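Bresby Travellers mailing list - archive
Last updated Aug 28, 2018

Subject: Re: Hire car in Jorley, excess and the spare tyre
From: Randi Moen

Thanks for this. I've put the earlier message in below so people can follow it.

> We pick up the car in Jorley in October and have it for
> two weeks. Last time we were charged 537 for a scratched
> wheel, and I'd like to avoid that. Did you take the
> desk's cover or buy your own? And is the coast road all
> right in a small car?
> Irum

I bought my own cover before we left. The desk will still put a hold on your credit card, and ours was 684, so check your limit before you fly. It came off nine days after we got home.
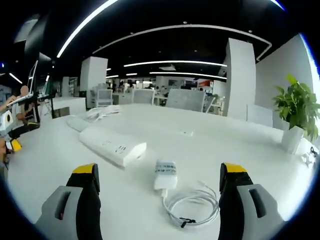 On wheels, read the wording carefully. Our policy covered tyres and glass but left out the underside of the car, and the track down to the Bataineh guest house is where you'd need it. We parked at the top and walked down with the bags. It takes ten minutes, a bit more coming back up.

The coast road is fine in a small car as far as the second ferry. After that there are 4 km of loose gravel, and I kept to second gear for most of it. Lorries come through early in the morning, so we waited until after breakfast. 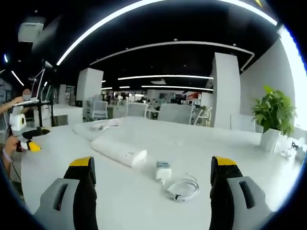
Ask to see the spare before you sign. We were given a can of foam and a compressor, and the nearest garage was shut on the Sunday we wanted it. The man at the desk did find us a proper wheel in the end, but it took up half the boot - worth knowing if you have big cases.

Fill up in Jorley. The pump at the ferry only took local cards when we were there.

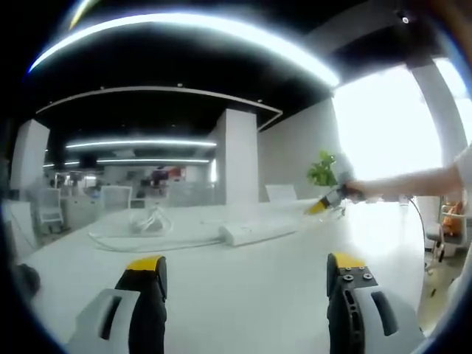 Across the white table, hand coming in from the right.

We gave the car back at six in the morning with no one at the desk, and dropped the keys in the box by the door. Take a picture of the fuel gauge and the mileage before you do. The final bill came by email two days later and was correct.

I still have the paper map if you want it. Send me your address off list.

Randi

This site uses cookies to remember your reading settings. Accept / Find out more

Contact the list owner | Copyright Bresby Travellers | Back to top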